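Plumell Household Textile Care Corpus
README and data card, release 8

Overview

Plumell is a text corpus of care instructions for household textiles: dish towels, cleaning cloths, napkins, aprons, table linen and bedding. Each record pairs the wording on a care label or package insert with a normalized set of wash, dry, iron and bleach fields. It was built to support label parsing and the comparison of care wording between suppliers. Clothing is out of scope, as are rugs and upholstery.

The corpus is maintained by Oliwia Marciniak. Corrado Ferri wrote the normalizer and the original annotation guide.

Contents

records.tsv -- one row per label, UTF-8, tab separated, header row included
fibers.tsv -- lookup table for fiber names and their accepted variants
rules.txt -- normalization rules, in the order they are applied
splits/ -- lists of record IDs for train and test
CHANGES -- notes by release

Release 8 has 1,828 records. Of these, 1,612 are in the train split and the rest are in test. Splits are made by supplier, so no supplier appears in both. Users who need a validation set should hold out whole suppliers from train and should not sample rows at random, or near-duplicate wording will leak across.

Sources

Label text comes from three supplier catalogs: Dondell, Galtus and Kaczmarczyk. Dondell and Galtus supplied text exports. The Kaczmarczyk labels were typed by hand from paper inserts and checked by a second reader. Line breaks on the original label are kept as a vertical bar in the raw_text field. Spelling errors on the label are kept as well -- the corrected form goes in clean_text only.

Fields

record_id: string, stable across releases
supplier: string
item_type: one of towel, cloth, napkin, apron, table, bedding
fiber: list of fiber codes, largest share first
raw_text: label wording as supplied
clean_text: label wording after spelling correction
wash_max_f: integer, degrees Fahrenheit, empty if not stated
dry: one of tumble_low, tumble_any, line, flat, none_stated
iron: one of low, medium, high, no, none_stated
bleach: one of any, oxygen_only, no, none_stated
notes: free text, often empty

Empty and none_stated are different. An empty value means the field does not apply or could not be read. The value none_stated means the label was fully legible and gave no instruction.

Normalization

Rules run from top to bottom and the first match wins. Temperatures given in Celsius are converted and rounded to the nearest whole degree. "Warm" and "cool" are not turned into numbers, as the suppliers do not agree on what they mean. If a label gives both a symbol and a sentence and the two conflict, the sentence is used and the conflict is recorded in notes.

Item type

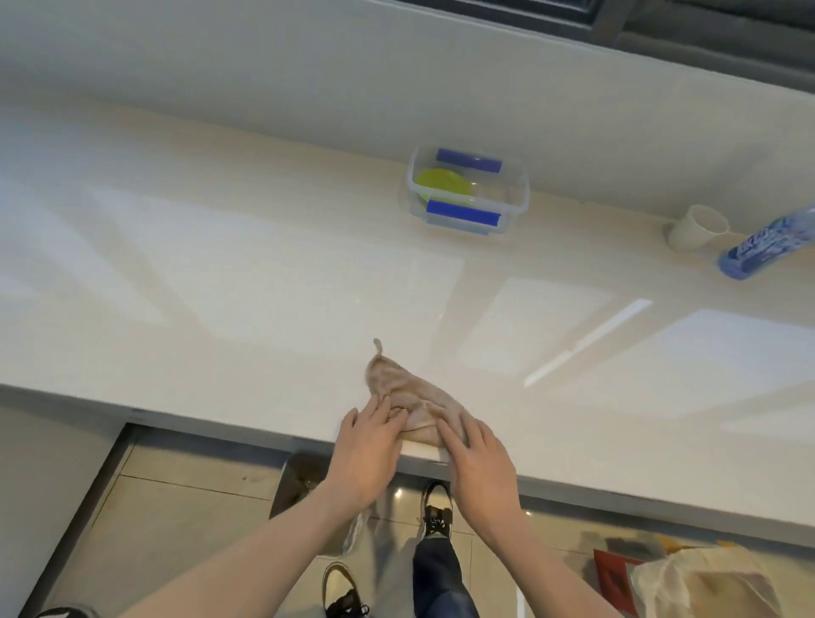
The cloth type covers anything sold mainly for wiping or polishing, whatever its size or fiber. Towel is used when the label or catalog mentions drying dishes or hands. The split is by stated purpose, and appearance is a poor guide: a thin tan cloth, bunched up under two hands at the edge of a glossy countertop, could have been sold as either one. Annotators worked from the catalog title first and the label second. Where neither settled the matter, the record was coded as cloth and flagged in notes with type_unclear.

Known issues

- Fiber order is unreliable for blends in the Galtus export, which lists fibers alphabetically.
- About 200 records have no item dimensions in the source catalog, so size cannot be recovered from the supplier code.
- "Do not wring" has no field of its own and is found only in clean_text.
- Bedding is thin in the test split. Scores on that type should be reported separately or left out.

Changes in this release

Added the type_unclear flag. Merged two duplicate codes for linen. Fixed a rule that read "do not iron print" as iron = no; it now gives none_stated unless a setting is also present. Record IDs are unchanged.

Reporting errors

Send the record ID, the field name and the proposed value to the maintainer. Corrections received by the end of September go into the next release.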